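Lundodmont opens free household container library in Wumley

WUMLEY, Monday, January 14, 2019 — Lundodmont is delighted to announce that its household container library, Sirko, is now open to everyone who lives in Wumley. Residents can borrow cups, tubs, bottles and trays for parties, packed lunches and pantry clear-outs, and bring them back when they're done. There is no fee and no deposit.

The idea grew out of a simple question we kept hearing at our kitchen workshops: which container should I use for what? People had cupboards full of them (so do we!) and still reached for the same two every day. Sirko opens with 121 pieces on the shelves, and we picked every one of them to be easy to wash, easy to stack and pleasant to use.

Steel cups are already the favorites with our staff. A tall, slightly tapered one holds wooden spoons or cutlery as happily as it holds a drink, and it doesn't mind being knocked around in a picnic bag. Small clear plastic cups are good for measuring out nuts or seeds, and the wide frosted tubs take a whole batch of cookies.

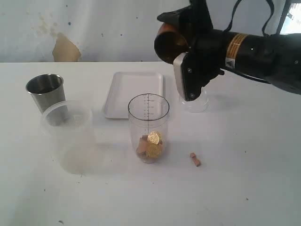 Borrowers can take home up to 21 pieces at a time and keep them for 3 weeks. That should cover a birthday weekend with plenty of time left for washing up! Larger loans for school events and street parties can be arranged at the desk, and we would love to hear about those early so we can set the pieces aside.

Along with the library comes a new series of evening sessions called Planau. Each one takes a single kitchen job and spends a relaxed hour on it. The first is all about dry foods: what to keep in a bottle, what belongs in a tub with a lid, and how to stop half-used packets from taking over a shelf. Clear bottles get a good part of the hour. They stand upright in a narrow space and you can tell at a glance how much is left in the bottom, though anything flaky or chopped needs a neck wide enough to pour through — a funnel helps a great deal.

We'll also spend time on lids. A flat lid makes a round tub far more useful, as another tub can sit on top of it, and translucent plastic lets you check what's inside without opening everything in the cupboard.

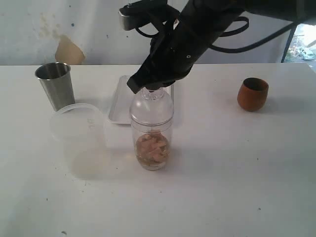 Shallow trays have a session of their own in April. They are wonderful for sorting: tip out a jar of mixed odds and ends, pick through it, and the raised edges keep everything off the floor. They also fit under a group of bottles, so the whole lot can be lifted out when the shelf needs a wipe.

Planau sessions are free, and places can be booked at the Sirko desk. No equipment is needed, but do bring a container from home that you've never found a use for. We enjoy those most of all.

Sirko also accepts donations of clean cups, tubs and bottles in good condition. Please match lids to containers before you bring them in. Cracked plastic and chipped glass can't be accepted.

Questions about borrowing, donations or Planau places can be put to Lundodmont staff at the Sirko desk in Wumley during opening hours.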